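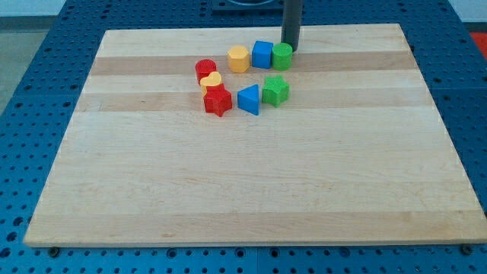

Figure 3. Small colored shape blocks on a light wooden board with two darker strips.

3.2 How families talk about sorting play

We had planned to spend only a short part of the home interviews on sorting toys, and we ended up spending a good deal more, simply because the parents had so much to say. Almost every family we visited owned a shape sorter of one kind or another, often handed down from an older cousin or picked up at a yard sale, and the mention of it was usually enough to start a long and happy conversation. Small colored blocks of the kind shown in Figure 3 came up again and again, in kitchens, on porches and once in a bathtub.

What interested us most was the language that grew up around the blocks. In the Lakik homes, parents tended to name the shape first and the color second, if they named the color at all. In Rurnero it was very often the other way around, and a fair number of the younger children seemed quite content to call every block by its color for months on end. Haberkorn, who carried out the Rurnero visits in August, noted that grandparents there had a whole stock of household names for shapes – the cookie, the roof, the little house – and that children moved between these and the schoolbook words without any trouble.

We transcribed over 400 exchanges between a child and an adult during play, and each was read separately by both authors before we compared notes. Where we disagreed, we went back to the recording together and listened again, sometimes several times, until we could settle on a reading. In 6 cases we never did settle, and those have been left out of the tables that follow.

One pattern deserves a little more room than the tables can give it. Adults who waited after a child's mistake, even for a breath or two, heard more words from the child than adults who stepped in with the right answer. Engelhardt had seen something close to this in her earlier work with the Sperling playgroup, although the children there were older and played in pairs. We don't want to lean on the comparison too heavily. The Linon families, for their part, waited the longest of all, and several of those parents told us warmly that they had never thought of it as waiting; they were drinking their coffee.

Differences between first and later children are taken up in the next section, together with the question of siblings who answer on a younger child's behalf.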